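Baldale Parts Store: progress report to the Vasiliu Fund

Period covered: start of the grant to 5th April

Summary

The grant was given to replace the old storage at the Baldale parts store and to put the stock in order. The first half of the work is done. We are on budget but behind on labelling, and we ask for a small change to the last stage, set out below.

Work done

The old shelving along the back wall has been taken down and the wall repainted. New racking from Kultico was delivered in two loads and is now fixed to the floor. The second load came with the wrong feet and had to be exchanged, which cost us most of a week.

All the metal bins have been emptied, swept out and checked. There were 346 on the old list. Of these, 66 had split seams or bent rims and have gone for scrap. The rest are staying in use. Scuffs and scratches on the floor of a bin do no harm to the parts and we have not spent money on them. The larger bins with sloping sides are being kept for mixed small parts, as the contents slide towards the middle and are easier to reach when stock runs low. 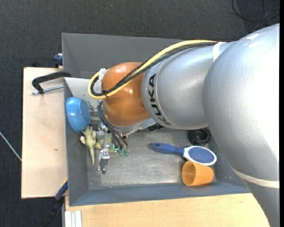
Sorting began once the bins were back on the racking. Fixings were done first, then brackets, then hose fittings. Electrical parts have been left until last because many of them have lost their packets and need to be checked against the catalogue. Some 100 lines have been entered in Nomen, the stock program we chose in the autumn. Entry is slower than we planned. The program wants a supplier code for every line and our older paperwork does not always give one.

Spending

The racking and delivery have been paid for in full. Paint and floor fixings came in slightly under the estimate. The label printer has been bought but the labels themselves have not, pending a decision on size. No money has been moved between headings.

Problems

The lighting over the far aisle is poor and makes small labels hard to read. A quotation for 4 new fittings has been requested. The side door also lets in rain at the threshold, so nothing is being stored on the bottom shelf there for now.

Next stage

Electrical parts will be sorted next, followed by the remaining entries in Nomen. We expect to finish both by July. We would like to use the saving on paint towards the light fittings, and would be grateful for the Fund's agreement before we place the order. Receipts for the racking are attached.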